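September 10, 2021

**Winura Allotment and Seed Circle – minutes of the autumn meeting**

Chair: Isamu Sekiguchi
Minutes: the secretary, with apologies for the handwriting these were typed up from
Apologies received from the Bisgaard Lane plots, who were all busy with their onions.

**1. Minutes of the last meeting**

Agreed as a true record, with one correction. The squash that did so well on the lower plots was a Zadier, grown from our own saved seed, and should not have gone down as a shop variety. Its growers were very keen to have this put right and the meeting was very happy to do it!

**2. Matters arising**

The water butt by the top gate has been mended and is holding. The path is still waiting for bark chips. Isamu has rung the tree people twice and will ring again.

**3. Seed saving**

Easily the longest item, and a lovely one. Isamu opened by saying that this has been the best year for saved seed since the circle began, and people clearly agreed, as it took a while to get everybody talking one at a time. Climbing beans have dried beautifully on the poles. Peas were more mixed – the early sowings were fine, the later ones caught mildew and several members only kept a handful.

There was a good discussion on how dry is dry enough. The bite test has its supporters (if your tooth leaves a dent, wait another week), while others go by the rattle in the pod. It was agreed that members can use whichever they like, provided nothing goes into a sealed jar early. We lost a whole batch to mould that way last winter and would all like to avoid a repeat.

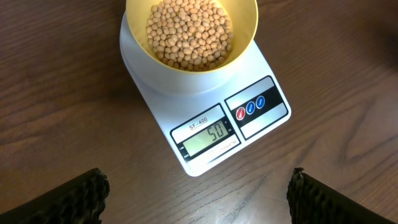 Packet sizes were next. Last year's packets were much too generous for anyone with a small plot, and the beans ran out before the swap had properly got going. After some back and forth, the meeting agreed on smaller packets for beans and peas, with larger ones kept back for the school garden. Tomatoes, lettuce and flowers stay as they are.

Labels must have the variety, the year and the plot it was grown on. "Nice red one" is not a variety, however nice and however red. Pencil is best, as it doesn't fade.

**4. The Atach bean**

A real treat, this one. A member has been growing a climbing bean passed down through her family under the name Atach, and has offered seed to anybody who will promise to grow it away from other climbers and return a share next autumn. Hands shot up all over the place. She told us it crops late, doesn't mind our clay, and makes a thick, comforting soup. Growers will meet again in April to agree where each row goes.

**5. Hall and winter meetings**

The hall is ours again for the winter at the same rate, which was very welcome news. Redecorating was raised once more. Most people favour a warm cream, though there was a spirited case made for sage green, and the colour will be settled at the next meeting.

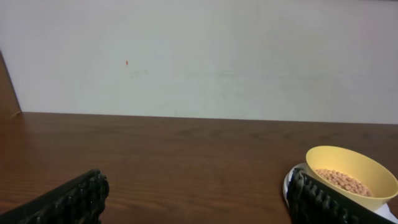
*Wall and tabletop, with some marks on the wall.*

It was also agreed to ask about a second key, and to put the tea things back in the cupboard on the left, where the next group can find them.

**6. Money**

The plant sale brought in £210, our best yet. Warm thanks to all who potted, carried, priced and chatted. From this, the meeting agreed to buy new envelopes, two more sieves and a decent pair of secateurs for shared use. The rest goes towards netting.

**7. Seed swap**

Same format as last time, with tables grouped by kind of plant. Members are asked to bring clean tubs and jars with lids if they have any spare, and to take them home again afterwards.

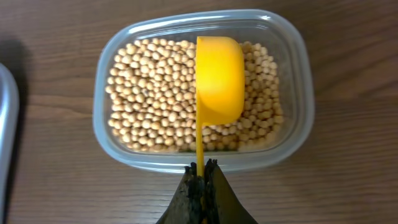
Anyone with seed still in the pod is welcome to bring it along and shell it on the day. Children enjoyed this enormously last time, so there will be a table set aside for it. Cake offers to the secretary, please – we have plenty of lemon drizzle promised and would love something with fruit in.

**8. Any other business**

- Slugs: dreadful. Everyone agreed.
- The garlic order goes in shortly. Names on the sheet by the door.
- A member has comfrey roots to give away and says they can be dug up at any time, by anyone, as many as you like.
- Thanks were given to Isamu for a cheerful year in the chair. He is willing to carry on, and was loudly encouraged to.

**Actions**

- Isamu: bark chips, second key.
- Secretary: envelopes, cake list, note to the school about bean packets.
- Atach growers: send plot details to the secretary before the April meeting.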